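From: Aisyah Ngau
To: packline list
Subject: Re: hand grading after March

Dwayne Halvorsen wrote:
> If the hand takes over apples in March, what happens to
> the 43 of us on grading? Kasus says "reassigned" and
> that's all I've heard.

Hi Dwayne, hi all,

I asked Tirta the same thing on Friday! He says no one loses hours before summer, but two of us per shift move over to checking what the hand picks up - bruises mostly, plus the odd stem puncture.

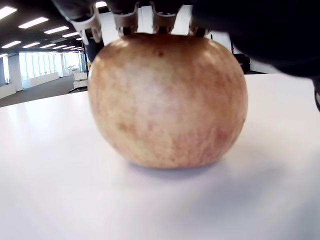 My worry is the pay grade. Checking is listed at 40 hours with no piece bonus, and I lived on that bonus last fall (so did you, I bet). Rungnapa wants it in writing before anybody signs up for the training. I'm with her.

Can you bring your old Cordero contract Tuesday?

Aisyah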